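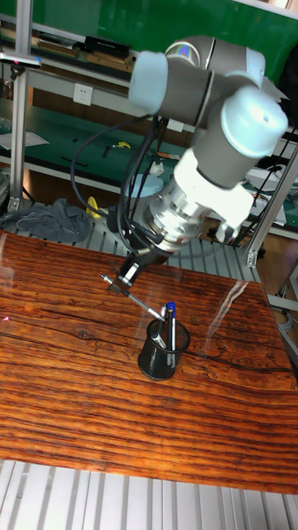
Tuesday, open day at Pliltano

Left Paterson at 7:40, parked behind the Woketgate building, signed in. Visitor badge, no safety glasses needed outside the yellow line. Loukia Mitsotakis-Vlachou ran the morning group. She looks after the arm cells and answers what she is asked, no more.

First stop was the pen cell. One collaborative arm, two-finger gripper, a black mesh cup on a varnished-looking table with a very busy grain. The task is to take a pen out of the cup, hold it clear, and put it back. I had expected something heavier, but the pen job is a fair test. The pens are slender, the silver ones are shiny, and the mesh can catch a tip on the way in. The glossy top throws a streak of light back at anyone standing near it, and I asked whether that bothered the vision. Loukia said it does in the afternoon and they pull the blind.

Points noted at the cell:

Grip is taken along the barrel with two short fingers. Any error in the grip angle shows up at the far end of the pen, where it has to clear the rim.

Cables run down the outside of the arm in a wide loop. Plenty of slack for the wrist, but I would want a clip on ours. We wore through a jacket at Veltitari last winter with less movement than this.

The base under the table is slotted aluminium extrusion. Easy to re-space. I asked for the supplier and was told it would be emailed.

Cycle limit is set in software. They had logged 760 pick-and-return cycles since the last change of finger pads, and they change pads at 2,000 whatever the condition. We change ours when someone complains. Raised this with myself for the Monday list.

Speed during the demonstration was lower than I would run it. Loukia gave the working figure as 516 cycles a shift, one shift, with the operator doing other jobs nearby. No figure for dropped pens. I asked twice and she said they had only started recording drops properly in November.

Second stop was a palletising cell, guarded, not running. Fifteen minutes of slides instead. Reach quoted at 700 mm past the pallet edge, which would not suit our bay without moving the column guard. Did not pursue it.

Coffee at 10:30, then questions. A man from a packaging firm wanted to know about payback and took up most of the time. I got one in at the end about recovery after a stop with a part in the grip. Their procedure is to hold the part, jog up by hand, and restart from the approach point. Ours opens the gripper first. Theirs is better for anything that can roll.

To do: write up the restart procedure, price a set of pads, measure the column guard, chase the extrusion supplier if no email by the end of the week.

Home by 2:15. Parking was $12.

Last updated: November
Contact | Copyright, all rights reserved | Back to top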